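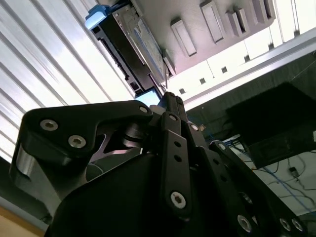
Friday, 7:40 am. Dye bench.

Second indigo vat is dead. I gave it the weekend, then the week, then a pep talk. The first one is fine and smells like it, so at least the building knows we're working.

What I did, so I can stop telling it differently each time:

Started with the Fostard stock, same jar as in April. Fructose and lime, 60 liters of tap water, heated on the ring and then left under the lid. Vat 1 went yellow-green with a coppery skin by lunch. Vat 2 went the color of a school blazer and stayed there. I added more fructose. Blazer. I added more lime, which in hindsight was spite. pH strip came up so dark I couldn't tell it from the vat.

Thirumalai thinks it's the lime. His bag had been open since the Warkstead job and he says slaked lime left open goes off by pulling carbon dioxide out of the air until you're basically dosing the vat with chalk. I said I'd used the new bag. Then I went and looked at the new bag. It was the old bag with a new clip on it.

So: new lime ordered, 855 g left of the indigo, and vat 2 stays where it is until I've tried a reduced stock on the side in a jam jar. If the jar turns, tip it in. If the jar doesn't turn, I'm out one jam jar.

10:15. Skeins from vat 1, for the Hoàng order:

Skein A, one dip, ten minutes. Sky, a bit thin near the ties. Tied too tight again.
Skein B, three dips with airing between. Good. This is the one to match.
Skein C, five dips. Darker than B if you stand by the window and want it to be. Not worth the extra hour.
Skein D, dropped on the floor. Also quite a nice blue, with grit.

Hoàng wants B but "slightly more evening". I have written this down exactly as received. Going to send her B and C with the tags swapped and see which one is more evening.

Weighed the undyed wool while waiting: 1066 g on the hook scale, which is enough for the order plus one disaster. Please nobody borrow any for felting tests. I know who I'm talking to and so do you.

Crocking test on B: rubbed with white cotton, 20 strokes dry, 20 damp. Dry is clean enough. Damp leaves a smudge I would describe as friendly. Another rinse with the neutral soap, then a vinegar dip, then repeat. The Brukari cushion people sent theirs back over less than this, and they were right, though I didn't say so in the email.

2:30 pm. Jam jar has a skin on it! Greenish underneath, a bit of bronze at the rim. Might be the new lime (Thirumalai found half a tub, sealed, behind the madder). Leaving it another hour before I get opinions.

4:00. Jar tipped into vat 2, stirred slowly in one direction, lid back on. Ring on low. Thirumalai wanted to stir it the other way. Noted here at his request.

To do:
- label both lime bags with a date, in pen, on the bag itself and not the clip
- order pH strips that go past 11
- rinse B again
- find out what evening means
- get the grit out of D, or sell it to somebody who gardens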